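Wednesday evening, open day at Terley

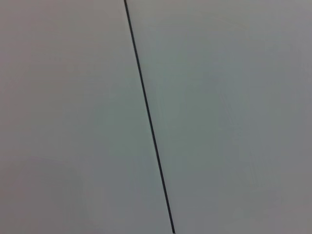
The dark line on the pale gray, from the wrist camera. I have looked at it far too many times tonight.

25 July 2018

Home late, feet sore, and my head is still going so I'm writing this before bed. Mercedes picked me up at 7 and we were nearly first through the door (there was coffee, thank goodness). I'd expected a lot of talks and a few machines behind ropes. Well, there were talks, but most of the morning we got to stand close enough to hear the joints whir!

The arm I liked best is called Yimer. Gadisa Beyene was running it, and he must have given the same explanation all day and still sounded pleased every time. There's a little camera right at the wrist, so you see what the arm sees, and what it sees is often hardly anything. Pale gray on both sides and one thin dark line slanting down through it. I said it could be a gap between panels or a cord lying flat, and Gadisa said good, that's the kind of thing the software has to settle too. I was ridiculously proud of that.

He let people try the hand controls. I went 2 times, the second after lunch when the line had died down. The first go I overshot and said sorry to the arm out loud. The second go was much smoother, and oh, the feeling when it creeps along exactly as slowly as you want it to! Mercedes was better at it than me and mentioned it in the car. And again at the gas station.

Bontu Gebretsadik gave the talk on Florik, their sorting line. It ran 1000 parts in the test back in February and put 95 in the wrong tray, and she spent most of her time on those. I loved that. She had a whole story about a batch of washers that I won't get right here, so I'm going to ask Mercedes for her notes.

Lunch was a cheese sandwich and a very good peach. Talked to Kalkidan Tilahun at the long table. She teaches middle school and wants to bring her class, and we traded emails. Must write to her before the weekend.

Things to look up: how the wrist camera gets lined up with the arm, and whether the evening course at Lumullow is open to people with no math past high school. Also I left my umbrella under a chair in the talk room. Call them tomorrow.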